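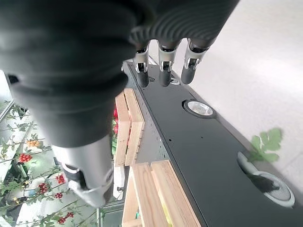 How a Person Teaches a Robot Hand to Pick

Print this page | E-mail this page

A robot does not know what a tomato is. It does not know that a tomato is soft, that it hangs from a stem, or that a red one is usually riper than a green one. Someone has to show it. This page explains two ways of doing that. In the first, a person moves the robot by hand. In the second, a person moves the robot from a distance, by remote control.

Words to know

Joint: a place where a robot can bend or turn. Your elbow is a joint.
Motor: a machine part that makes a joint move.
Sensor: a part that measures something, such as light, pressure, or the angle of a joint.
Demonstration: one complete showing of a task, from start to finish.
Operator: the person who controls the robot.

Why not just write instructions?

Many robots do follow written instructions. A robot that puts the same lid on the same jar all day can be told exactly where to go. The jar is always in the same place, so the numbers never have to change.

Plants are different. Stems bend. Leaves cover the fruit. Small tomatoes grow in clusters, and each cluster hangs at its own height. A list of instructions that covered every plant would be very long, and the next plant would still not match it. It is easier for a person to do the job many times while the robot keeps a record.

Way one: moving the robot by hand

The operator stands next to the robot and takes hold of its arm. The motors are set so that they hold up the weight of the arm but do not push back. The arm can then be led through the air.

While the arm moves, sensors in the joints measure every angle. The computer saves these angles in order, with the time next to each one. Later it can send the same angles back to the motors, and the arm will repeat the path.

This works well for large, simple movements. It works less well for a hand with several fingers. An operator has only two hands, and guiding three robot fingers and a robot thumb at the same moment is hard to do smoothly. The operator's own arms can also get between the camera and the fruit.

Way two: remote control

Here the operator does not touch the robot. The operator wears a glove with sensors in it, and a computer reads how far each finger is bent. When the operator curls a finger, the matching robot finger curls too. Another sensor follows the position of the operator's wrist, and the robot arm follows the wrist.

A robot hand and a human hand do not have the same shape. The robot's fingers may be longer, or bend in fewer places. The computer has to change the human movement into one the robot can make. Engineers call this step retargeting.

There is also a short wait between the moment the operator moves and the moment the robot moves. This wait is called delay. If the delay is long, the operator may close the hand too far before seeing that the fingers have already reached the fruit. Operators learn to move slowly near anything soft.

What the robot records

During a demonstration the computer saves several things together:

– pictures from a camera close to the robot's hand
– the angle of each joint
– the movements the operator asked for
– the time of each measurement

A camera near the wrist travels with the hand. It gets a close view of the fingertips and of whatever is underneath them. It also has a weakness. The hand itself can block part of the view, so the plants behind the thumb may be partly hidden. A second camera, placed farther away, can help with this.

The times matter as much as the pictures. If a picture is matched with the wrong joint angles, the robot learns the wrong lesson.

One demonstration is not enough

At the Sallport learning workshop, operator Jacqueline Maillard gave 1256 demonstrations of a single task: reach toward a cluster, close the fingers, pull gently, and let go over a crate. She used a glove controller called Flirnell. Each demonstration began from a slightly different position.

The changes were made on purpose. The workshop moved the crates, turned the plants, and made the room brighter or darker. If every demonstration had been the same, the robot could have learned one path through the air and nothing about tomatoes.

Some demonstrations went wrong. Engineer Ognjen Georgiev checked the recordings and put a label on each one: complete, dropped, or stopped early. A dropped tomato is still useful to have on record, provided the computer is told that it was dropped.

From recording to learning

After the recordings are checked, a computer program studies them. It looks at a picture and guesses which movement the operator made next. Then it compares its guess with the real movement. If the guess is wrong, the program changes itself by a small amount and tries again. This is repeated a very large number of times.

When the guesses are close enough, the program is allowed to run the robot. The operator stays nearby with a stop button. At Sallport the first tests are limited to 10 tries, and then everyone looks at the results before going on.

Even a trained robot makes mistakes. It may do well with the plants it has seen and poorly with a new kind. The usual answer is to collect more demonstrations with the new plant.

Try it: be the robot

You need 3 people, a bowl, a blindfold, and some cotton balls.

1. Place the cotton balls and the bowl on a table.
2. One person is the robot. This person sits at the table and wears the blindfold.
3. One person is the operator. First, the operator guides the robot's wrist to a cotton ball and then to the bowl. This is moving by hand.
4. Next, the operator steps back and uses only words, such as "left," "down," and "close." This is remote control.
5. The third person times both ways and writes down how many cotton balls reach the bowl.

Now have the operator count silently to 2 before giving each command – this adds delay. Compare the new time with the old ones.

Questions to think about

Which was faster, guiding the wrist or using words? Which gave fewer drops? What would you have to change if the cotton balls were grapes?

Print this page | E-mail this page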